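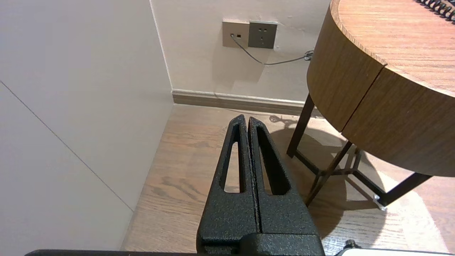
Em defesa do telefone com fio à cabeceira

Há uma pergunta que faço sempre que alguém me fala de um quarto onde dormiu bem: o que havia ao lado da cama? Quase toda a gente se lembra do colchão, da almofada, da vista, do barulho da rua às seis da manhã. Da mesa de cabeceira ninguém fala, e eu acho uma injustiça tremenda! É o móvel em que tocamos às escuras, o último que vemos à noite e o primeiro que apalpamos de manhã, e há anos que o tratamos como um depósito de carregadores, copos de água e livros que não vamos acabar.

Pois bem, quero falar de mesas de cabeceira, e em especial das redondas, e mais em especial ainda das redondas com um telefone em cima. Um telefone dos outros, com auscultador e fio em espiral.

Passei parte de dezembro no Plekbridge, uma casa de hóspedes em Geterville com 11 quartos e uma escada que range em todos os degraus. Quem a dirige é Maricel Salazar, que me deu a chave, me explicou o pequeno-almoço e acrescentou, já a virar costas: «Se precisar de alguma coisa, levante o telefone.» Fiquei parado no corredor com a mala na mão. Há quanto tempo não ouvia aquela frase! Em quase todos os sítios onde durmo dizem-me para mandar mensagem, instalar qualquer coisa, ler um código com a câmara. Levantar o telefone é um gesto que o corpo ainda sabe fazer sozinho, mesmo com sono, mesmo com febre, mesmo sem óculos.

O canto e a mesa redonda

A minha primeira alegria foi a mesa. Madeira clara, tom de carvalho, tampo redondo, metida no canto entre a parede e a lateral estofada da cama. Sou um defensor antigo da mesa redonda em quartos pequenos e aproveito qualquer ocasião para o repetir. Uma mesa quadrada encostada à cama tem sempre uma quina à espera da nossa anca. A redonda deixa-nos passar. Deixa um bocadinho de chão livre atrás, por onde os cabos descem sem serem esmagados, e não exige alinhamento nenhum: pode ficar um palmo mais à frente ou mais ao lado que ninguém repara.

Dizem-me que se perde espaço. Perde-se, sim, e ainda bem. O canto que uma mesa redonda desperdiça é exatamente o canto onde, numa mesa quadrada, se juntam moedas, bilhetes de comboio e aquela pastilha para a garganta que já ninguém vai comer. Numa superfície menor escolhemos o que lá fica. Eu tenho em casa uma quadrada, comprada há anos na Lindgren (a loja de móveis da minha rua, que entretanto fechou), e posso garantir que nunca lhe vi o tampo inteiro desde a semana em que a trouxe.

Outro pormenor que me entusiasma: o rebordo. Uma pequena diferença na borda do tampo, uma linha que os dedos encontram às escuras, e já sabemos onde a mesa acaba. Quem já deitou um copo ao chão às quatro da manhã sabe o valor disto. Passei a mão por aquela borda todas as noites antes de apagar a luz, um bocado como quem faz uma festa a um cão.
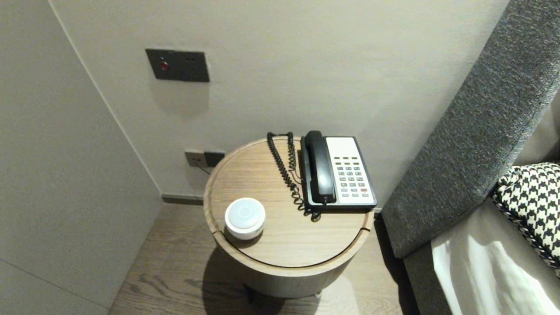 E depois há o fio. Eu sei que o fio em espiral é a parte de que as pessoas mais se queixam. Enrola-se, dá nós, junta-se num novelo à frente do aparelho e, quando puxamos o auscultador, vem o telefone inteiro atrás. Tudo verdade. Em casa dos meus pais havia um ritual que consistia em deixar o auscultador pendurado no ar, a rodar sobre si mesmo, até o fio se desenrolar. Eu e a minha irmã disputávamos o direito de o largar. Nunca me ocorreu que aquilo fosse um defeito do objeto, era o melhor brinquedo da sala!

O fio tem uma virtude que nenhum telemóvel consegue imitar: segura o telefone no lugar dele. Não o encontramos no meio dos lençóis, nem na casa de banho, nem debaixo do sofá sem bateria. Está onde estava ontem. Vai estar ali amanhã. Quando falo num telefone desses fico sentado na beira da cama, com uma mão ocupada e os pés no chão, e dou por mim a ouvir a outra pessoa. No telemóvel ando pela casa, abro o frigorífico, rego uma planta, peço desculpa e digo «repete lá».

Liguei para a receção três vezes naquela estadia, e confesso que uma delas foi inteiramente desnecessária. Queria perguntar a que horas servia a padaria em frente, coisa que podia ver da janela. Atendeu Ljubica Jurić, que faz as noites, e ficámos a conversar sobre pão de centeio durante muito mais tempo do que a pergunta pedia. Ela é a favor de côdea grossa. Eu também, mas só no inverno.

O que se diz contra

Ouço duas objeções, e quero tratá-las com respeito.

A primeira é o dinheiro. Manter uma linha interna em cada quarto custa, os aparelhos avariam-se, e toda a gente traz um telefone no bolso. Um amigo que gere o Plidberg, uma pensão mais a norte, tirou os telefones todos no ano passado e diz que não recebeu uma única reclamação. Acredito nele. Mas também ninguém reclama quando desaparece o banco do jardim por onde passava todos os dias: contorna o sítio onde ele estava e vai sentar-se mais longe, ou não se senta. A ausência de queixas mede muito pouco. Mede sobretudo a nossa paciência, que com os anos ficou enorme.

Aliás, perguntei-lhe o que tinha posto no lugar dos telefones. Um cartão com um código para ler com a câmara. A minha mãe, que fez 73 anos e se desenrasca com quase tudo, ficou lá uma noite e desceu dois andares em roupão para pedir um cobertor.

A segunda objeção é estética, e essa irrita-me um bocadinho mais. O telefone com fio seria feio, um trambolho de escritório, preto e branco, cheio de teclas, a estragar um quarto bonito. Discordo com toda a energia! Gosto das teclas em filas, gosto daquela que é vermelha e que me dá sempre vontade de carregar, gosto do auscultador preto deitado ao comprido no seu berço. É um objeto que se explica só com a forma. Damos-lhe uma criança que nunca viu nenhum e ela leva a ponta certa ao ouvido. O preto é discreto, a madeira clara faz-lhe companhia, e o conjunto tem uma franqueza que não encontro nas mesas de revista, com o raminho seco e a vela que ninguém acende.

Quanto às tomadas e aos cabos na parede, pois que se vejam. Um quarto tem ligações como uma cozinha tem canos. Prefiro ver o cabo cinzento a sair da placa e a desaparecer por trás da mesa do que andar de gatas à procura de uma ficha escondida por um decorador com vergonha da eletricidade.
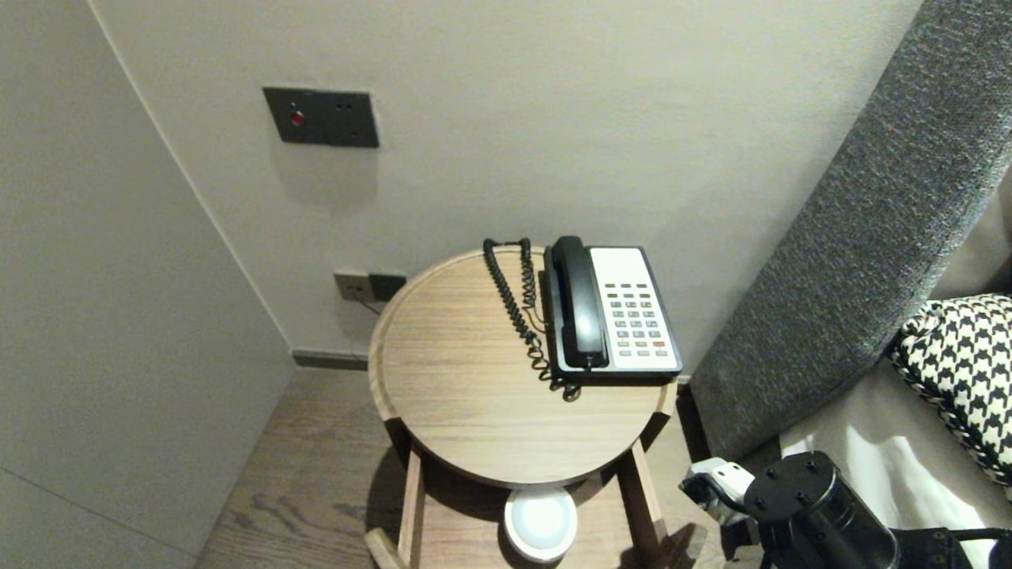 Três conselhos a quem arruma quartos

Não tenho hotel nenhum e nunca hei de ter, portanto aceitem isto como vindo de um hóspede muito interessado.

Ponham o telefone na parte de trás do tampo, do lado da cama. Ganha-se a frente da mesa para o livro e para o copo, e o braço chega lá na mesma. No Plekbridge estava assim, e eu, que sou desastrado, não derrubei nada.

Escolham um tecido com desenho para uma das almofadas. Uma só basta. Um pied-de-poule preto e branco contra um estofo cinzento, por exemplo, conversa lindamente com um telefone das mesmas cores, e o quarto ganha um ar de coisa pensada sem se gastar uma fortuna em quadros.

E experimentem o quarto deitados, de luz apagada. Parece óbvio, mas em quantos quartos já dormi onde era claro que ninguém o tinha feito! Estiquem o braço. Procurem a borda da mesa. Levantem o auscultador sem abrir os olhos e vejam se conseguem pousá-lo outra vez. Se for preciso acender a luz para isso, mudem a mesa de sítio antes de mudarem de mesa.

Quando voltei para casa tirei tudo de cima da minha cabeceira quadrada, limpei-a e fui à arrecadação buscar o telefone velho dos meus pais. Já não tenho linha fixa onde o ligar. Pedi orçamento para uma, que é mais barata do que eu pensava, e estou à espera que me marquem a instalação. A minha irmã já avisou que vem cá jantar nesse dia e que é ela quem larga o auscultador.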